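Workshop Robotics, Handout 4: Building and Tuning the Hand-Held Gripper

These notes go with the evening session at the Trernstead shared workshop. Bring your half-built gripper and a small screwdriver. 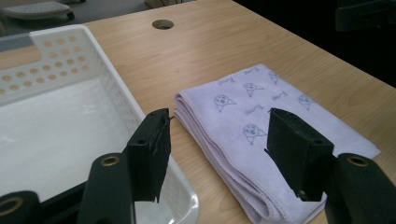 Cristóbal Rivadeneira wrote back after the last handout to ask why we bother with a hand-held tool at all when the arm is already bolted down in the corner. He'd rather drive the arm with a joystick and skip a whole build. Fair question! I tried it his way all through February and got very little I could use. With the tool in my own hand I can feel when a grip is going wrong, and I get through a lot more tries before supper.

So, cloth. We're picking on folded cloth this time, and it's harder than the blocks from Handout 3. A thick folded stack has plenty of edges on one side, and your fingers can slip in between two layers and lift half of it. Come in on the folded side, low, and close slowly. If you've got a shallow basket as your drop-off, park it right beside the stack so the move stays short (I like it on the left, but suit yourself).

Finger pads next. Check the inner faces before you start. Mine get ragged along the edge, and a frayed bit of pad will snag on thin fabric. Trim it or swap it. I keep meaning to cut a fresh set and I keep not doing it.

Linkage: move each finger through its full travel by hand. Both should meet in the middle. If one gets there first, loosen the screw on the slow side a quarter turn, line them up, tighten again. Don't crank it, the printed parts crack (ask me about Delia, my first gripper, rest in peace).

Settings for the Ilitz board, same for everybody:
Position steps: 2048
Closing time in milliseconds: 4000
Grip limit for cloth: 21

Go up from 21 only if the stack slides out, and write down what you changed.

Before next time: do 97 picks, any fabric you like, and log the misses as well as the good ones. Demyd Sydorenko has the spare pads in the drawer marked Bakker, bottom left, and the drawer sticks, so pull hard.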